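Wie kommen die Frühstücksflocken in die Schachtel?

Viele Kinder essen morgens Flocken mit Milch. Aber woraus bestehen sie, und warum bleiben sie knusprig?

Vom Korn zur Flocke

Cornflakes werden aus Mais gemacht. Die Maiskörner werden grob zerkleinert und mit Wasser gekocht, bis sie weich sind. Danach trocknet man sie ein wenig und drückt sie zwischen zwei schweren Walzen platt. Zum Schluss kommen sie in den Ofen. Dort werden sie braun und knusprig. Manche Sorten bekommen noch eine Schicht aus Zucker.

Andere Frühstückssorten sind rund und luftig. Sie werden gepufft: Das Korn oder der Teig wird heiß, der Wasserdampf darin dehnt sich aus, und alles bläht sich auf – fast wie beim Popcorn.

Die Schachtel

Der Karton schützt die Flocken vor Stößen. Innen steckt meistens noch ein Beutel, der die Feuchtigkeit fernhält. Vorn auf der Schachtel steht groß der Name, und oft ist auch der Inhalt zu sehen. Bei den gelben POPS von Kellogg's sind unten goldene Stücke abgebildet. Auf der blauen Schachtel der Frosted Flakes ist ein Tiger. So findet man seine Sorte im Regal, auch wenn man noch nicht lesen kann.
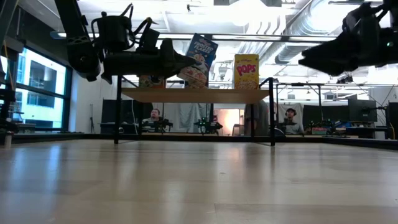
Richtig aufbewahren

Offene Flocken ziehen Wasser aus der Luft und werden weich. Deshalb rollt man den Beutel nach dem Essen zu und schließt den Karton. Die Schachtel stellt man aufrecht an einen trockenen Platz, nicht direkt neben den Herd.

Zum Ausprobieren

Lege 5 Flocken auf einen Teller und 5 in einen gut verschlossenen Beutel. Warte 2 Tage und probiere dann beide. Welche knuspern noch?

Text: Melina Drakos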